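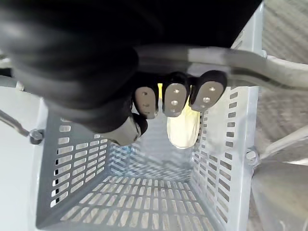

The slotted grey metal basket from the Claneter practice market.

Claneter opens its practice market to visiting groups

May 2, 2023 – The Claneter learning centre has opened its practice market, a pretend produce shop where people can get used to picking, sorting and carrying groceries at their own pace.

At the heart of it is a wooden display stand with shallow bins of artificial fruit and vegetables. Visitors take a basket, follow a short shopping list and put everything back for the next group. The room is free to book for groups of up to 18, in sessions of 30 minutes.

"I love how quickly people start arguing over which carrots to take," said program lead Fadwa Radwan. "It feels like Saturday shopping, and the colours cheer up the whole room!"
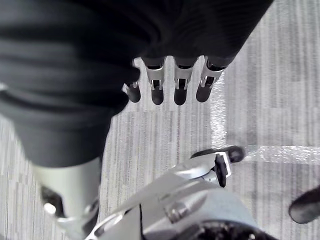

Can groups bring their own shopping lists?
Groups are welcome to, and the team will also supply lists in large print if asked at the time of booking.

The market was planned by Radwan with designer Marjatta Ruotsalainen, who was keen to keep the bins open and easy to reach into.

"Leafy things and long stalks flop over the front, just like at a real greengrocer's," Ruotsalainen said. "I wouldn't tidy that away."
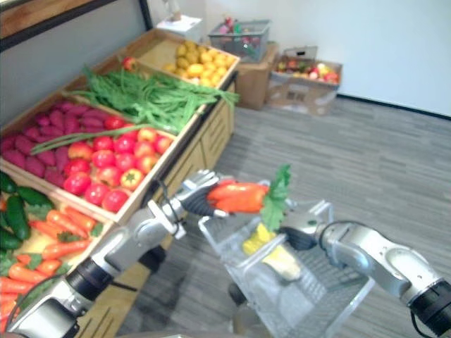 Purple sweet potatoes, tomatoes, cucumbers and carrots in the wooden bins.

Bookings are open until the end of August. Groups can reserve a session through Nouhaila Fawzy at the Claneter front desk.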